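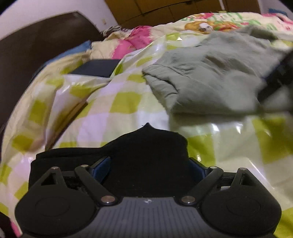
톰턴 기숙사 생활지원팀 · 세탁 및 의류 정리 안내

자주 묻는 질문

최종 수정: 2020년 2월 2일 일요일

침대 위에서 빨래를 개도 되나요?
됩니다. 방에 책상 하나, 침대 하나뿐인데 달리 펼칠 곳도 마땅치 않습니다. 다만 침구 위에 바로 올리는 것보다는 매끈한 깔개를 한 장 덮고 그 위에서 개는 쪽을 권합니다. 이불에 붙어 있던 먼지가 옷으로 옮겨 오는 일은 줄어듭니다. 전혀 안 붙는다는 말은 아닙니다.

비닐처럼 반들거리는 체크무늬 깔개도 괜찮은가요?
무늬는 상관없습니다. 표면이 미끄러우면 옷을 돌려 놓기는 편한데, 얇은 옷은 반듯하게 맞춰 놓은 자락이 밀리기도 합니다. "주름 방지 깔개"라고 적힌 제품을 살 필요가 있느냐는 문의를 자주 받는데, 저희는 깔개가 주름을 막아 준다는 설명을 믿지 않습니다. 구겨진 옷은 그런 깔개 위에서도 구겨져 있습니다.

검은 옷에 붙은 흰 보풀은 세탁실 기계 탓인가요?
일부는 그럴 수 있습니다. 거름망을 비우지 않고 돌리는 분이 여전히 계시니까요. 하지만 수건과 검은 옷을 같이 넣어 놓고 기계 고장으로 접수하시는 경우도 많습니다. 먼저 따로 돌려 보시고, 그래도 같으면 내선 309로 연락 주세요. 작은 티 몇 개는 접착 롤러로 한 번 밀면 그만이고, 다시 세탁할 일은 아닙니다.

에부스(Evus) 보풀 방지 시트는 효과가 있습니까?
세탁실 자판기에 들어 있다고 해서 저희가 추천하는 것은 아닙니다. 검은 티셔츠 두 장을 한 장은 시트와 함께, 한 장은 시트 없이 돌려 봤는데 저희 눈에는 차이가 보이지 않았습니다. 제대로 된 시험이라고 하기는 어려우니 이미 사 두셨다면 그냥 쓰세요. 새로 사는 것은 말리고 싶습니다.

구겨진 옷을 펼쳐 두면 저절로 펴지나요?
소재에 따라 조금 나아지기도 합니다. 회녹색 옷처럼 전체에 주름이 지고 한쪽 가장자리가 뭉쳐 접힌 상태라면 기대하지 마세요. 뭉친 쪽부터 손으로 풀고, 자락을 양옆으로 당겨 펴 놓은 다음에 접어야 합니다. 그 과정을 건너뛰고 접으면 접은 선과 구김이 겹쳐서 나중에 다리기가 더 번거롭습니다.

몇 초 만에 개는 방법이 영상에 많던데, 따라 해도 되나요?
해 보셔도 됩니다. 영상에 나오는 옷은 대개 빳빳하고 크기가 알맞은 반팔 티셔츠입니다. 늘어난 후드티나 얇은 검은 바지로도 같은 속도가 나오는지 저희는 의심스럽습니다. 평범하게 반으로 접고 소매를 넣고 다시 접는 방법이면 충분하고, 옷장 선반 폭에도 잘 맞습니다.

옷을 세워서 넣으면 정말 더 많이 들어가나요?
서랍 부피는 그대로입니다. 세워 넣으면 찾기는 쉽습니다. 많이 들어가는 것처럼 느껴지는 이유는 그 김에 안 입는 옷을 빼기 때문이 아닐까 합니다. 칸이 헐거우면 옷이 앞으로 쓰러지니 서랍이 반쯤 빈 분께는 권하지 않습니다.

검은 옷끼리 섞이면 구분이 안 됩니다.
쌓아 두지 말고 한 벌씩 꺼내 펼치세요. 뭉쳐 놓은 검은 천은 상의인지 하의인지부터 헷갈립니다. 목둘레나 허리단을 먼저 찾으면 나머지는 따라옵니다. 그래도 헷갈리면 안쪽 라벨에 색실을 한 땀 걸어 두는 방법이 있습니다. 저희가 아는 것 중에 돈이 안 드는 몇 안 되는 해결책입니다.

티아기(Tyagi) 접이판을 빌릴 수 있나요?
생활지원실에 있고 한 번에 20분까지 빌려 드립니다. 똑같은 셔츠를 여러 장 갤 때는 쓸 만합니다. 티셔츠 세 장 때문에 계단을 오르내리실 정도의 물건인지는 각자 판단해 주세요. 두꺼운 옷은 판이 제대로 접히지 않습니다.

옷장 방향제를 넣으면 덜 마른 냄새가 없어지나요?
냄새가 두 가지가 될 뿐입니다. 꺼내서 다시 말리세요.

아이즈데일관 세탁실도 이용할 수 있나요?
네. 출입 번호는 3928이고, 7월에 번호가 바뀝니다. 아이즈데일관 건조기가 더 잘 마른다는 소문이 있는데 두 건물의 기종은 같습니다. 이용자가 적어서 통에 옷을 덜 채우게 되는 차이로 보입니다.

정리 보관함은 신청하면 모두 받을 수 있나요?
수량은 64개이고 방마다 하나씩, 신청 순서대로 드립니다. 보관함이 생기면 방이 정리된다고들 하시는데, 지난번에 나간 것 중 상당수가 뚜껑이 안 닫히는 상태로 돌아왔습니다. 신청서는 생활지원실 앞에 있으며 반납할 때는 비워서 가져오시기 바랍니다.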